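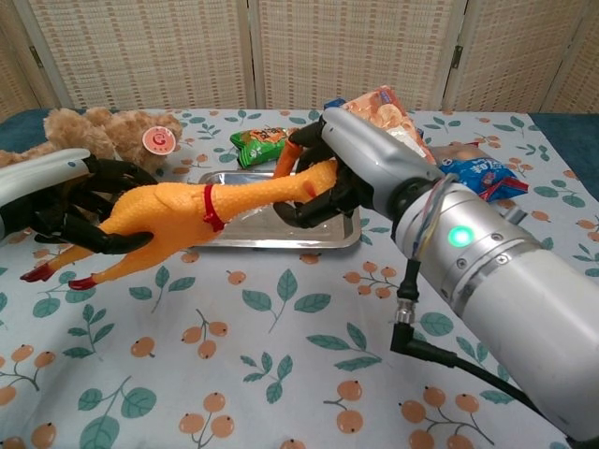
How long should you keep a sourdough starter in the fridge before you feed it again? I feed mine once a week, and I've stretched it to 17 days without losing it.

I get asked this more than anything else on here, usually by people who are going away and have started to worry. So I'm writing down what I do, which is not much.

My starter came from Fiona McIver, who gave me a spoonful in a jam jar when I moved into the apartment. She called hers Stiltus and I never changed the name. It lives on the top shelf at the back, with the lid resting on the jar and not screwed down. I learned about the lid the hard way in January, when I tightened it out of habit and had to wipe down the inside of the fridge.

For a normal week I take it out after dinner, throw away most of it, and stir in equal weights of flour and water. I leave it on the counter until it starts to rise, then put it back. If I want to bake the next day I leave it out overnight and feed it again at breakfast. In summer the kitchen gets warm and everything happens faster, so I use cooler water and keep an eye on it.

The 17 days happened when I went to stay with my sister and then stayed longer than I planned. When I got back there was a layer of gray liquid on top and it smelled like nail polish remover. I poured the liquid off, scraped down to the paler part underneath, and kept one spoonful. It took four feedings before it was doubling the way it used to. The first loaf after that was flat and a bit sour. I ate it as toast. The second one was fine.

The gray liquid doesn't bother me. Pink or orange streaks would, and so would anything fuzzy. I'd throw the whole jar out and ask Fiona for another spoonful.

If you're going to be gone for a month or more, dry some. Spread it thin on baking paper, leave it until it snaps, and break it into flakes. I keep mine in an envelope in the cupboard with the date on it. Kenna Halliday brought a batch back from flakes last year and said it took her five days, feeding it every morning. I haven't had to use mine yet.

On flour — I use plain white bread flour for the weekly feed and add a spoonful of rye if it seems slow. I've tried whole wheat and it works, but it gets hungry sooner and the jar is harder to clean. I wouldn't buy anything special.

I've also stopped saving the discard. For a while I had a second jar of it for pancakes, and then a third, and there was no room for milk. Now I make crackers with it if I'm in the mood and otherwise it goes in the compost.

Next time I'll post the rye loaf recipe that a couple of you asked for. I'm still working out the water.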